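Why the Robot Got Stuck on the Curtain

I fix robots for a living, and my favourite ones are the ones that go wrong. Is that odd? My boss, Willy Van Damme, thinks so. But a robot that goes wrong is a puzzle, and I love puzzles!

Our robot in Kirnthorpe is called Kusine. She has a gripper, which is a sort of hand with two metal fingers, and a small camera near her wrist so she can look at whatever she is about to grab. One of the jobs we gave her was opening and closing curtains. Easy, you'd think. You've probably done it today without even looking.

Well, one evening in February I told Kusine to open the curtain. She rolled up to the window, reached out -- and stopped. Then she backed up a bit, reached out again and stopped again. She did that 26 times before I pressed the big red stop button. (Every robot I work with has one, and I always know where it is before I switch anything on.)

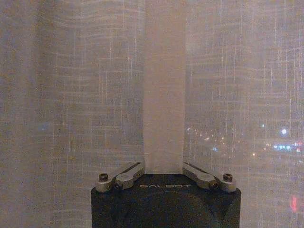 So what was the trouble? Think about looking through a thin curtain when it's dark outside. You can see the cloth, but you can see lights through it too. Your brain sorts that out in a blink: cloth near, lights far away. Kusine's brain is a computer program, and it got in a muddle. One moment it said the nearest thing was the curtain. The next moment it picked out a light on the other side of town and said, "Oh, it's miles off, keep going!"

Now, a robot that thinks a thing is far away when it's really close might push too hard. It could rip the cloth or bump the glass. Luckily Kusine has a safety rule: if two answers don't match, stop moving. So all that stopping and starting looked silly, but it was the rule doing its job.

We did two things to mend it. First we showed the program around 700 pictures of thin curtains, some by day and some by night. Then we taught her to feel as well as look, by going very slowly near cloth and stopping at the tiniest push.

She's much better now, though she still isn't keen on net curtains with holes in. I'm working on that one next.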